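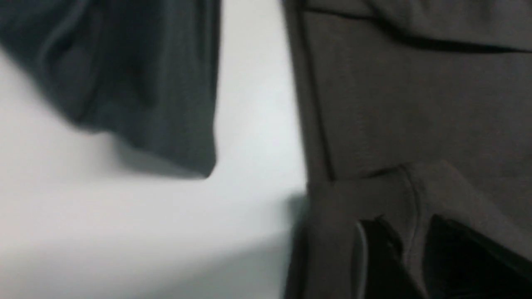
Chapter 5
Sorting and Folding Cloth

In this chapter you will learn to:
sort household cloth by colour, weight and use
choose and prepare a surface for folding
fold a flat item and a shaped item so that both store well
keep a simple linen record

Before you start, you will need a clear table, a clothes brush and 14 items of mixed cloth from the practice store. Work in pairs.

5.1 Why sorting comes first

Most people begin folding as soon as the cloth is in front of them. They pick up whatever is on top, fold it, and start a pile. By the end there are towels among the shirts and the pile has to be taken apart again. A trained worker sorts the whole load before making a single fold.

Sorting by colour is harder than it sounds. Black, navy and dark brown look much alike under a weak lamp, and a blue-grey cloth can pass for a green one. Lay dark items side by side on a pale surface, with a gap between them, and compare them there. Daylight is best. If you are still unsure, put the item to one side and ask.

Weight matters as well. Rub a corner between finger and thumb. Thin cloth creases sharply and holds a fold. Thick cloth makes a rounded fold that tends to spring open, and it should go at the bottom of any pile.

5.2 The folding surface

A good surface is smooth, dry and wider than the largest item you expect to handle. Wipe it down and let it dry fully. Check for rough spots with the flat of your hand, as they will pull threads. Keep pens, cups and labels on a separate shelf.

Case study: the linen room at Heltano

Halyna Kushnir took charge of the linen room at the Heltano guest house in August. The house has 15 bedrooms. Staff were folding on top of the storage chests, which were too low and too narrow, and dark cloths from the kitchen were often put away with the bedroom throws. She brought in one long white table and asked for all dark items to be sorted on it before anything was folded. Her assistant, Pylyp Semeniuk, kept a record of misplaced items. In the first week there were seven. By the end of the month there were none - although two throws were still missing.

Think and discuss

What would you change first in the room where your own household linen is kept?
Why might a low surface slow the work down?

5.3 Folding a flat item

Start with a plain rectangular cloth. Shake it once, lay it on the table and smooth it from the centre outwards. Bring the two short edges together and match the corners before you press the fold.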